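Reading the council minutes so you don't have to (but you should!)

I moved to Kerr in July with 14 boxes of books and no opinions whatsoever about local government. Well, that's over. I have now read the minutes of 16 town council meetings, front to back, and I'm having the best time.

It started with the ferry. If you live on the Naltier side of the water you already know the story, but for everyone else: the evening crossing used to run until 10, then it ran until 8, and now there's a sign at the landing that says "schedule under review." Under review by whom? I asked the man selling tickets and he shrugged so sweetly that I couldn't be mad at him. So I went home and looked it up.

The minutes are all online! They're buried under a menu called Documents, then Other, then Archive 2, and half of them are scanned sideways, but they're there. And they are wonderful. People argue for forty minutes over a bench. A man from Mulleck Road has asked the same question about his storm drain at six meetings, and each time the clerk has written "noted." I'm rooting for him with my whole heart.
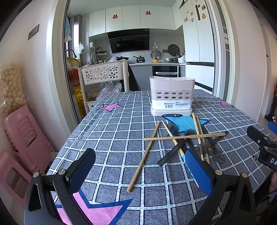
Anyway, the ferry. The evening run was cut in a budget amendment, on page 31 of a packet that was mostly about resurfacing. The vote was 5 to 2. The only council member who spoke against it at any length was Kenna Tennant, and her speech is worth your time (she had gone and ridden the 9 o'clock boat every night for two weeks and written down who was on it: nurses, line cooks, a kid with a cello). Then the amendment passed and they moved on to parking.

What got me going is the petition. There was one, with 3659 names on it, which in a place this size is a lot of names! It was "received and filed." I had to ask what that means. Dario Russo, who runs the Gesus bookshop and has been going to these meetings for years, explained it to me over the counter. It means the council has agreed that the paper exists. They don't have to discuss it, and they didn't.

But any resident can ask for a filed petition to be put on the agenda, as long as the request is in writing and reaches the clerk by noon, two weeks before the meeting. It's in the rules of procedure, section 6. Dario thinks it hasn't been tried since the library hours fight, and the library won that one.

So I wrote a letter! One page, very polite, dropped it off in person, got it stamped. The clerk said my handwriting was nice. I also asked her about the storm drain and she laughed and said she couldn't comment.

If you're on either side of the water and you used to take the late boat, please come and say so at public comment. You get three minutes and you sign up at the door. I'll be in the second row with a printout and too many sticky notes.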